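About Delum

Most workplace coffee advice is written by people selling coffee. We started Delum because we were tired of reading that a new machine would bring a team together. We doubted it then and we doubt it now. What we do is plain enough: we go into shared offices and schools, look at how coffee gets made there, and say what is worth keeping.
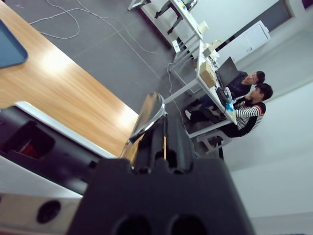

Zanele Mabaso
Founder, Delum

I spent 6 years ordering supplies for an office on the second floor of the Carré building. In one August I signed for 301 capsules and could not find a single person who said the coffee was good. They drank it anyway. That stuck with me more than any brochure did.

There are two of us now. Romain Hervieu joined after leaving Prurum, where he wrote the sort of brochure I complain about. He is harder on the claims than I am.
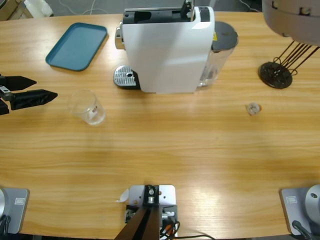 Capsule machines get more praise and more blame than they deserve. They are quick, and the coffee is fine. Whether they are tidy depends on what you let gather next to them. I am happy with a tray, a clear glass cup and one capsule on the table beside the machine, and I get suspicious when a supplier wants to add a carousel, a milk frother and a drawer unit. Ask what each thing is for. If the answer takes longer than making the coffee, leave it in the catalog.

We feel the same way about descaling plans, "premium" water filters and any lease that renews itself. Plirner, our checklist for small offices, has a page on each. 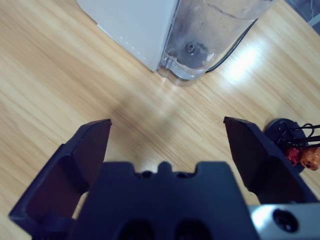
The checklist is short on purpose. It asks who fills the tank, who empties the drip tray and who pays, and it leaves room to write down a name for each. We take no commission from machine makers or roasters. If your setup already works, we will tell you so and charge you for the visit only.

Page last updated 28/02/2018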